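Chapter 4
Gathering Examples

In this chapter
4.1 What one example contains
4.2 Choosing the starting arrangement
4.3 The person who demonstrates
4.4 Labels and notes
4.5 When to stop collecting
Exercises

In the previous chapter we supposed that the examples were already given to us. They were stored in a folder, they all had the same length, and every one of them had a correct label. Many books remain in this comfortable situation until the last page. A reader who then begins to work in a laboratory discovers that most of the time goes to producing the folder, and that few of the decisions made on the way are written down anywhere.

The present chapter is about these decisions. We speak mainly of learning from demonstration, where a person guides the arms through a task and the system later tries to do the same from what was recorded. Much of it is also valid for other kinds of examples, such as photographs sorted by hand or recorded speech, and the reader who works in those fields may skip Section 4.3.

A word about the cases. I take them from two projects in which I had a part. The first is Fernano, a study of sorting on a tabletop. The second is Trustov, a study of folding and packing, to which we return in Chapter 7. In both projects we made errors, and I have kept several of them in the text, since a student learns more from a damaged data set than from a clean one.

4.1 What one example contains

We call one example an episode. An episode begins when the person who demonstrates takes control and finishes when this person declares the task done or gives up. Between these two moments we store the camera views, the positions of the joints, the opening of the grippers, and the commands that were sent. We also store a short written instruction, for instance "put the forks in the bin."

The word "episode" hides a difficulty. Two recordings can have the same instruction and the same length and still be of very different use. If the second one repeats the first almost exactly, it teaches the system little that is new. For this reason the number of episodes alone is a poor measure of a data set. In Fernano we had 917 episodes at the end of the first round and we were quite proud of this number. Later Mehrangiz Mohammadi, who prepared the training runs, grouped them by starting arrangement and found only 27 arrangements that were really different from one another. The rest were close copies, because the people who prepared the table had the habit of putting everything back in the same places.

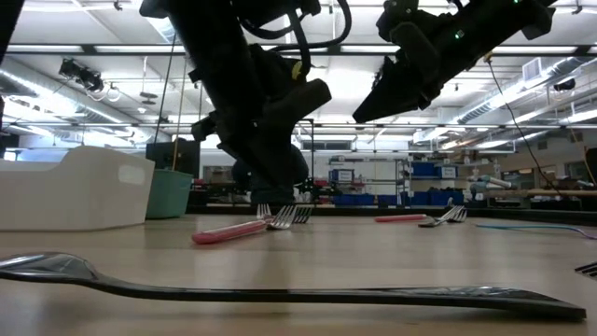 The starting arrangement is therefore the first thing we must learn to plan. By this term we mean the position of every object at the moment the episode begins, together with its direction and its relation to the neighboring objects. Beginners usually vary only the position. They move a fork a little to the left, record, move it a little to the right, and record again. Cutlery shows well why this is not sufficient. When several forks lie in a small cluster, with one head overlapping another, the gripper has to choose which piece to take first and from which side to approach it. A long metal spoon lying alone at the front of the table sets a different problem: its bowl gives back bright highlights, and a camera may find its border in the wrong place. A pink handle is easy to separate from a pale table, but a system that has seen only pink handles may learn the color and ignore the shape. Each of these conditions should be present in the data by plan, and each should also appear in combination with the others.

We recommend to write the plan before the first session. It can be a simple sheet with one line for each arrangement. In the line we note which objects are used, which of them touch, where the bins stand, and whether the lamps are at full strength. The person who prepares the table follows the sheet and does not improvise. In the second round of Fernano we used a sheet of 108 lines, and each line was recorded by 2 different people. The total was much smaller than in the first round, and the trained system made fewer wrong grasps on arrangements it had not met before.

Some teams prefer to throw the objects on the table by hand and call the result random. This method is fast, and it has its place, but a hand is not a good source of chance. It tends to leave the corners empty and to drop the long objects in one direction. If you use it, compare the results with a sheet at the end of every session.

Before you continue to Section 4.2, take a handful of cutlery from your own kitchen and lay it on a table ten times. Make a small drawing of each arrangement. Keep the drawings, as you will need them for Exercise 3.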